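Search this board Go Advanced search

Workshop > Arms and End Effectors > Grippers > Padded fingers or flat ones, for baskets

Padded fingers or flat ones, for baskets
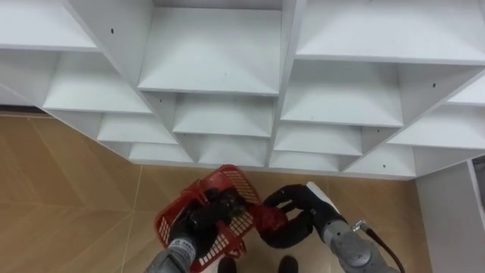 unby_dagny wrote:

We've got the loan pair of padded-finger hands until the end of November and then I have to say whether we're buying them, so I would like some opinions from people who don't sell them. The job is dull. Take a red plastic mesh basket to the white shelving, put it in a cubby, go back for another. Occasionally take something out of a basket and put it somewhere else. My nan could do it in slippers.

Up to now we've used the Malorel two-jaw, which is a pair of flat pads that close like a disapproving mouth. It has never impressed anyone, and it has never been sent back either. The padded hands are a good deal more charming. They curl. Visitors go "ooh".

I ran 60 lifts with each, same baskets, same shelving, same controller settings as far as I could keep them the same. The Malorel dropped 2. The padded hands dropped 9. That looks like the end of the matter, except that all 9 went in the first half of the session, before I'd stopped telling them to close as if they were the Malorel. Once I let them go soft and wrap under the rim they were fine. The basket does hang at an angle, mind you, and a tilted basket meeting a square opening is a small comedy that I have now watched many times.

So: do I mark them down for the drops, or mark myself down for the settings?

Dagný Lauritsen
Unby, bench side

Print this post | E-mail this post

----

kadir_oz wrote:

Mark yourself down. It's cheaper.

More seriously, lifts are the wrong thing to score. Both hands can pick up a basket by the rim. So can a coat hook. What you want to know is how the basket arrives. If it turns up at the cubby leaning over, the arm has to sort that out in the last bit of the move, and that's where all your time goes.

What's your wrist doing on the way in? On ours we level off before reaching forward. If you level off while reaching forward you clip the divider, then you say a word, then you level off before reaching forward.

Print this post | E-mail this post

----

zgolob wrote:

I disagree with nearly all of that, Kadir, but nicely.

The tilt comes from where you hold the thing. Hold any basket by one bit of its rim and it will hang crooked, whatever is on the end of the arm. The flat jaws hide this for a while by pinching hard enough to stop the basket turning. Put something heavy in it and it turns anyway, only now it does so all at once and with a noise.

Dagný, were they empty? If they were, I wouldn't buy so much as a sandwich on the strength of those numbers.

Print this post | E-mail this post

----

unby_dagny wrote:

Empty for the first lot, yes. Go on, enjoy it.

I've since put 300 grams in and done a shorter run. Zlatko is right and I'm sorry to have to type it. The Malorel holds nicely until it doesn't. The padded hand sags a bit straight away and then stays sagged, like a sofa. I know which I'd prefer to plan a path around.

Kadir: wrist levels during the reach. I have said the word several times.

Print this post | E-mail this post

----

berkay_c wrote:

Can I ask the boring one: what are you looking at it with?

We had the head camera only, looking down, and from up there the front edge of a cubby and the shelf board behind it are both white and both lit the same. The software was very confident about where the edge was. It was wrong, but you couldn't fault its manner. We blamed the hand for a fortnight. We even swapped the hand. Then Umut stuck a second camera low down and the "gripper problem" went away overnight.

White shelves are horrible. I'd sooner have brown cardboard.

Berkay Canpolat

Print this post | E-mail this post

----

umut_t wrote:

It did not go away overnight. It went away after I spent four evenings getting the two cameras to agree which way was up, during which Berkay brought me one (1) biscuit.

But yes. Low camera, looking along the shelf. You can see the board end-on and the shadow under it gives you a decent line. The little holes in the uprights are quite handy too if your camera can pick them out. Ours can in the morning. By four in the afternoon it thinks they're dust.

Print this post | E-mail this post

----

kadir_oz wrote:

Don't use the holes. The first person to poke a shelf pin in one will end your career.

Print this post | E-mail this post

----

umut_t wrote:

I used the holes for most of a year, Kadir.

Print this post | E-mail this post

----

kadir_oz wrote:

And where are you now? On here, arguing about baskets.

Print this post | E-mail this post

----

zgolob wrote:

Back to fingers, if we may.

Something none of you has brought up is letting go. Flat jaws open and the basket is on the shelf, finished. Padded fingers have to uncurl, and if they've gone through or under the rim they need somewhere to uncurl to. In a cubby you haven't got much. We had a lovely soft hand here that could pick up absolutely anything and would then decline to part with it. It would back out of the shelf with the basket still on, looking pleased.

How much room have you got at the sides, Dagný?

Print this post | E-mail this post

----

unby_dagny wrote:

Plenty in the wide one in the middle of the top row. In the narrow ones lower down, you could get a birthday card in.

And yes, it does exactly that. I'd written it down as "slow release", which I now see was kind of me. What works is to set the basket on the front edge of the board, open, back off a little, then push it in with the outside of the fingers. It looks like someone shoving a drawer shut with their hip. The Malorel can't do the push, by the way. The pads ride up over the rim and you get a basket on its face.

I've also been trying it with both hands in, left on the rim and right coming across to the other side. When they meet in the right place it's rock steady. When they don't, they fight, very slowly and politely, until the controller notices and stops everything. Has anyone got two padded hands sharing a load without that? I'm on the Lambrakis controller, everything at default apart from the grip force.

Print this post | E-mail this post

----

berkay_c wrote:

Defaults are your trouble, then. As I understand your set-up each arm is being told to be in an exact place, and the basket is the only thing that gets a say in the matter. Make one arm stiff and let the other one follow. We run left stiff, right floppy. Doesn't matter which way round, but pick one and write it on something, or the next person will "fix" it.

Print this post | E-mail this post

----

zgolob wrote:

It does matter which way round. The stiff one should be whichever is taking the weight.

Print this post | E-mail this post

----

berkay_c wrote:

Fine. It matters which way round and I have been lucky.

Print this post | E-mail this post

----

umut_t wrote:

Also check your cable. If you've a loop hanging off the side of the arm, see what it does when the arm goes into a low cubby. Ours used to catch on the edge of the upright and the arm would read it as a heavy basket. We had one basket down in the log as weighing the same as a small dog.

Print this post | E-mail this post

----

unby_dagny wrote:

There is a loop. I have been fond of the loop. I'll go and tape the loop.

Print this post | E-mail this post

----

kadir_oz wrote:

Leave enough for the wrist to turn or you'll be back here asking why the connector's come out.

For what it's worth I still say buy the Malorel and teach it to hold the basket in the middle of the long side. The padded ones are lovely, but someone has to replace the pads, and Predudia's crew told me theirs went shiny and useless well before they'd expected. Shiny pads on shiny plastic is just a slide.

Print this post | E-mail this post

----

zgolob wrote:

And I say buy the padded ones and keep the Malorel in a drawer for the day the pads wear out. Then you'll both be right, which I realise is against the spirit of this board.

Print this post | E-mail this post

----

unby_dagny wrote:

Update, loop taped, with slack for the wrist, thank you Kadir.

Left arm stiff, right arm soft, wrist levelled before the reach. Another 60 with the padded hands, loaded this time, wide cubby and narrow ones mixed. Dropped 2. Both in the narrow row and both on the push, when the basket caught a corner and swung round. So they're level with the Malorel, on a harder test, and I still haven't moved the camera.

I'm not doing the holes, Umut. I may do the low camera if I can find a bracket that fits. Does yours bolt to the base or is it sitting on the floor?

Print this post | E-mail this post

----

umut_t wrote:

Bolted to the base. It was on the floor for a bit and people kicked it. I'll dig out the bracket drawing tonight and send it over. Ignore the measurements written in pencil, those are Berkay's.

Print this post | E-mail this post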